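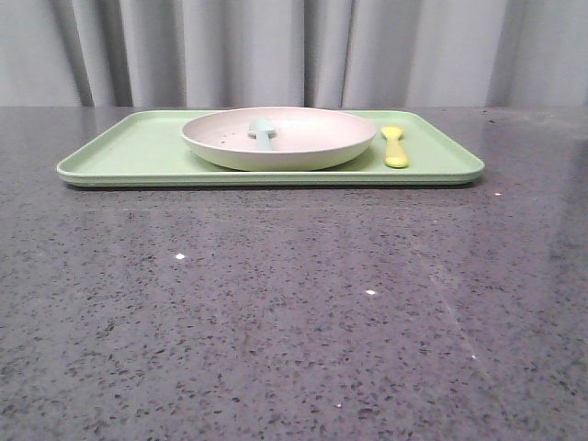

1 min read

February, 9:40 p.m.

Still buzzing from club! Our tray task for the Fivudix round finally has an order to it: blue spoon out of the plate first, then the yellow one off the tray. Mio wanted yellow first (easier, it's just lying there on the green) but Kaede talked her around, and I'm glad — the blue one is where we lose all our points.

We're up to 183 practice runs now and I got to label the last batch. I love labeling. Évan thinks I'm strange. He spent the evening on the grip code and kept muttering about plate rims, then he changed one line and went totally quiet, so fingers crossed.

Ms. Şimşekoğlu says we should try for 1,000 before we submit. A thousand! I said yes before anyone else could open their mouths.

Tomorrow: charge the laptop, ask Kaede for her notes on angles, bring the spare yellow spoon.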